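Re: [labs-list] Cube strengths and our audit in May

Hi all,

Thanks for all the replies on the curing tank question, I've been reading them over lunch and there's a lot more in there than I expected! I'll answer Henryk's bit first and then get to the audit. 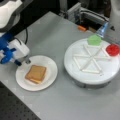
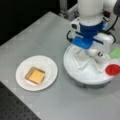
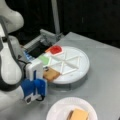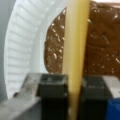 First two: toast on a round white plate. Last one: the pale yellow rod.

On 15 April 2022, Henryk wrote:
> We had the same trouble at Usero after we moved the tanks. The
> display said one thing and the reference thermometer said another.
> Are you logging at both ends of the tank, or only by the pump? And
> did the auditor want records for every cube or just a sample?

Only by the pump, I'm embarrassed to say. I borrowed a second logger from the soils side and the far end was running a couple of degrees cooler, so your hunch was a good one. I've moved the Nistivel cubes up to the middle for now and ordered another circulator (the Olszewski one, same as you have).

As for records, last time she picked 23 cubes out of the 1,682 we'd crushed that year and wanted the whole trail for each - sampling sheet, delivery note, tank log, machine calibration. We found 22 quickly. The other one was a Ganuvia cube that had been filed under the site engineer's name, and it took me over 47 minutes to dig it out while she sat there drinking our terrible coffee.

So my question for the list: does anyone scan the sampling sheets on the day they come in? Ours are usually muddy and half of them are folded in four. If you've got a scanner that copes with that, please tell me the model!

Still looking for a spare set of 100 mm steel molds too, if anybody's clearing out.

Cheers,
Bea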